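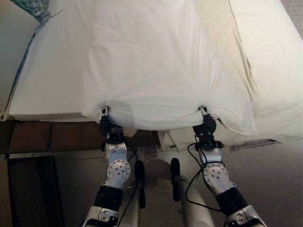
How to Turn a Podcast Episode Into a Live Stage Show

Posted 24/10/2025 by Raquel Pacheco

I have produced a history podcast called Nakatska for long enough to have taken it on stage in four different rooms. The first night was poor. We read the episode out loud, more or less, and people looked at their programs. These are the steps I follow now for a one-night show with one host, one guest and a small room.

Step 1: Pick the episode

Go through your back catalog and look for an episode with one clear story in it. Interviews that wander are fine in headphones and hard going in a theater seat. Download numbers are a poor guide. Our most popular episode has 2,172 downloads and I would never stage it. It is mostly dates.

The one we toured was about the Skornville ferry dispute. It has an argument, two stubborn people and an ending the audience can't guess.

Step 2: Book a room smaller than you want

Look for 100 seats or fewer the first time out. A full small room laughs more easily than a half-full big one. Ask the venue these things before you sign:

What time can we get in, and what time do we have to be out?
Is a sound technician included in the fee?
How many microphone inputs are there?
Can we record the show, and does that cost extra?
Who handles the tickets, and when do we get paid?

Get the answers in an email. At the Godinho Playhouse I was told by phone that we could load in at lunch, and the doors were locked until late afternoon.

January is cheap in most places. It is also when people cancel for snow, so check the refund terms.

Step 3: Rewrite the script

Take the transcript and cut it by a third. Then go through what is left and mark every place where you used a clip, music or a sound effect. On stage each of those is a pause where the audience has nothing to watch, so each one needs a decision. Keep it, have the host tell it, or drop it.

Short sentences work better. If you can't say a line in one breath while standing up, split it.

Leave the opening credits and sponsor reads out. Start with the first thing that happens in the story. You can say hello afterward.

Step 4: Give people something to look at

You don't need much. We used five slides in the ferry show: a map, two old letters and two portraits. Put the letters up large enough to read from the back row, and stop talking while people read them.

Avoid bullet points on the screen. Test every slide on the venue's own projector. Ours turned the map green.

Step 5: Prepare the guest

Send the guest the running order a week ahead. Tell them which part of the story they come in on, how long they have, and what your first question will be. Keep the other questions to yourself or the answers come out rehearsed.

Nipon Sitthichai was our guest for two of the shows. He is a maritime lawyer and had never been on a stage. We put him in an armchair, gave him a lapel mic and let him keep his notes in his lap. He was the best thing in it.

Step 6: Rehearse standing up

Run the whole show at least twice at home, out loud and on your feet, with a timer going. Any room will do. Once through to find the bad lines, once through after you have fixed them. If you have a friend who doesn't listen to the podcast, ask them to sit in on the second run and write down where they got lost.

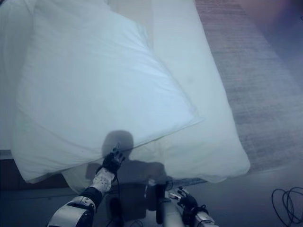

White pillow and bedding.

Aim to come in five minutes under your slot. Laughter and late arrivals will use up the rest.

Step 7: Do a real sound check

Check the microphones with the people who will be using them, at the volume they will be using. Play every clip from start to finish. Walk to the back corner and listen from there - the middle of the room always sounds good.

If you are recording, take a feed from the desk and put a second recorder near the audience. The desk feed alone gives you a show with no laughs in it.

Step 8: On the night

Have water within reach, with the cap already off. Keep a paper copy of the script even if you read from a tablet. Agree on a hand signal with the technician for "turn me up."

For questions at the end, repeat each one into the microphone before you answer. Take the last question while hands are still up.

Step 9: Afterward

Write your notes the same evening. Which lines got a laugh, which slide came up late, where people started shifting in their seats. By the next morning I have lost half of it.

If you release the recording, trim the questions to the best two or three and tell listeners at the top that it was taped in front of an audience. Our Skastaswood recording went out with all the questions left in, including a long one about parking, and I still get email about it.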